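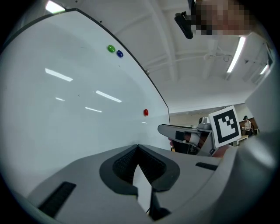 The Bikdale Letters is a coming-of-age drama film written and directed by Shahla Hosseinzadeh, adapted from the novel of the same name by Rangi Grimshaw. It tells of a teenage girl who spends a long summer delivering mail in a hill village and begins, against every rule she has been taught, to answer the letters that can't be delivered. Hosseinzadeh has often said that she plans her films on a plain whiteboard, the sort with a green magnet, a blue one and a red one stuck to it and hardly anything else, and that she likes to leave most of the board blank until she knows her characters well enough to argue with them. Fans of the film have grown rather fond of that story, and it comes up at nearly every screening she attends.

Plot

Fifteen-year-old Nell Gumede is sent to stay with her grandfather, the postmaster of Bikdale, while her parents sort out the sale of their house. She is bored, homesick and a little bit rude to everyone, until she finds a drawer full of letters addressed to people who moved away or died years ago. She reads one, and then (of course) she reads another, and before long she is writing back. One of her replies reaches a lonely young man in the neighboring town of Dandby, who believes it comes from his late aunt, and the second half of the film follows the trouble and the unexpected kindness that grow out of that mistake.

Development

Grimshaw's novel is made up entirely of letters, 221 of them, and had a reputation among producers as a lovely book that could never be filmed. Hosseinzadeh came across it in a secondhand store and wrote to the author by hand, which seemed only proper, and the two of them kept up a correspondence all through the first draft. Only 30 of the letters made it into the finished script, most of them shortened. Grimshaw visited the production once and was talked into a small part as a woman waiting for a bus. 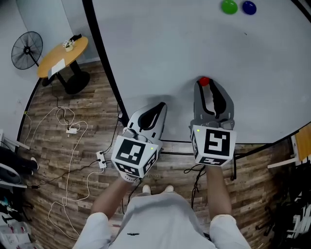
The script went through four full drafts, and the largest change came in the last of them, when the grandfather, a minor figure in the book, was moved to the center of the story. Grimshaw was unsure about this at first but came around warmly after reading the kitchen scene, in which he admits that he has known about the replies all along.

Filming

Shooting began in March in the village of Skirkthorpe, which stands in for Bikdale. The post office was built inside a disused bakery, and several people who lived nearby wandered in hoping to buy stamps. Rain held up the outdoor work so often that Hosseinzadeh rewrote two of the sunny scenes as wet ones, including the bicycle ride that later appeared on the poster.

Release

The film opened on 19 July 2025 and runs for 103 minutes. Reviewers were mostly kind, with a good deal of praise for the quiet scenes between Nell and her grandfather, though a few found the Dandby chapters slow and wished that the young man had been given more to do. Readers of the novel were divided over the new ending, in which the final letter is left unopened on the counter.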